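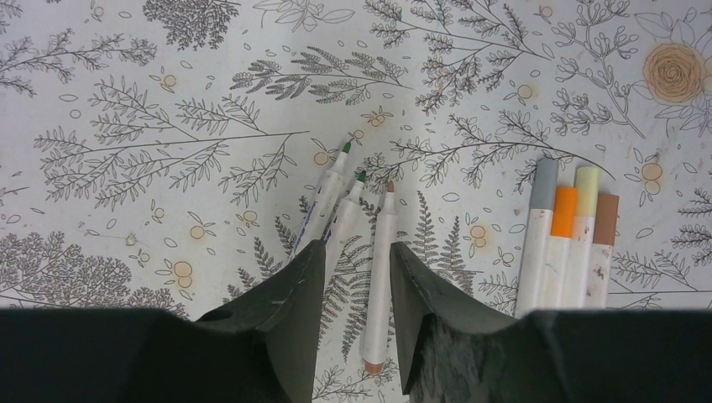
Shabani Obura told us we had the problem backwards. People don't put pens away by colour, they put them away by whether the cap's on, and anyone who's lived in a house with felt-tips knows it. Colour comes after, if there's time. We had coded the first diaries by colour only, so the remark cost us a fortnight. Worth it though. The recoding is what this section reports.

Search this journal Advanced search Go

4.2 Felt-tips on the shared table

Figure 3. Markers on the patterned tablecloth, white barrels, lying in two groups. Note the grey, orange, pale yellow-green and brown caps in the right-hand group.

Of all the small things that live on a family table (keys, post, scissors, pegs) felt-tips gave us most trouble. They roll. They get lent between rooms. The white barrel type, as in Figure 3, tells you the ink only at the ends, and once the barrel is scuffed and streaked with other colours it tells you even less. A household that sorts by colour is really sorting by cap, and caps move about. Several diaries had a line to the effect that the cap was one colour and the ink was another. We kept those entries in, coded as "swapped".

Material was 121 clear-up entries from the Stusach diaries. Each entry is one go at clearing the table, however small. Some are a full page, some are two words ("pens done"). Entries from the first round of visits, before the Quan trays went out, are treated separately in 4.3 and not mixed in here. Diaries were open from October 2022 and the last were collected in November. Late ones were accepted.

Coding. Each entry got one main habit and as many side notes as it needed. Main habits were: cap first, colour first, set first, and sweep. Cap first means the writer goes through the pens looking for bare tips before doing anything else. Colour first is what it says. Set first means the pens go back to the packet or tin they came from, Punda pens with Punda pens and so on, with colour ignored untill everything is back in its own box. Sweep is the whole lot into one tub with the side of the arm. We had expected sweep to be a habit of children and it was not, or not only.

Cap first was the commonest by a good way. It was also the one people wrote least about, which fits what Obura said — it's done without thinking and so doesn't make it into the diary unless asked for. Our prompt sheet didn't ask. The revised sheet does (Appendix B, item 3). Where the diary was silent and the follow-up call cleared it up, we used the call.

Colour first turned up mostly where the pens had a fixed place with slots. Bastetti tins have slots, the Punda wallets have loops, and both push people towards putting things in a row. In a tub there's nothing to gain from it. A few writers laid the pens out on the cloth side by side before putting them in the tin, light to dark, and enjoyed it. One called it the only bit of the day that came out straight. Others found laying out a waste and said so at length.

Where do browns go? Not a joke question, it caused more side notes than any other colour. Brown, peach and the greyish pens don't have a settled place in a rainbow row, so they end up at one end or in a heap beside it. Same for pale yellow-green, which some put with the yellows and some with the greens, and in one house differently by each parent. We don't think there's a right answer. We do think a tray that leaves a space at the end for "the rest" would save arguments, and that's how the second Quan tray was cut.

Grouping on the table. Before anything goes into a tin, pens tend to gather in small bunches, pointing more or less the same way. Writers described this as "where they landed" but the follow-up calls suggest a bit more order than that. Common reasons given: finished with / still using; works / doesn't work; mine / yours. The bunches are hard to read from outside. Two groups lying as in Figure 3 could be any of these or none, and we asked coders not to guess from stills. Only what the writer said was counted as a reason.

The cloth matters more than we'd allowed for. Plain tables were easier to clear by the writers own account, since a pale pen on a pale busy pattern is easy to miss. Grey plant drawings on white are a good instance, the fine lines run in all directions and a white barrel sits in among them quietly. Against that, a cloth stops pens rolling, and several households put one down for exactly that. It also takes the ink. Nobody minded much about the ink on an old cloth, quite a lot about ink on a new one. No-one used an oilcloth all year round.

Dead pens. Kept, mostly. The usual thing was to try the tip on scrap paper, get a faint line, and put it back in the tub with the rest. Writers knew they were doing this. Binning a pen seems to need a second person to agree, and clear-ups done alone almost never ended in one being thrown out. We'd like more on this but the diaries are thin.

Limits of this part. Entries are uneven, with the keenest households writing far more than the others, and we have not weighted for it. Long entries were trimmed at 2000 characters for coding, which lost some side notes but no main habits that we know of. The Punda and Bastetti sets were supplied by us, so the share of slotted tins is higher than you would find in an ordinary cupboard. Crayons and pencils were left out. They have no caps and Obura's point doesnt apply to them, though the brown question surely does.

Follow-up calls were short and not recorded, notes only. Where the note and the diary disagreed we went with the diary, apart from the silent cases above. Coders' disagreements were nearly all between set first and colour first, for the plain reason that a tin with slots makes both look the same on paper. These were settled by talking it over, and the list is in Appendix C with the first code and the final one side by side.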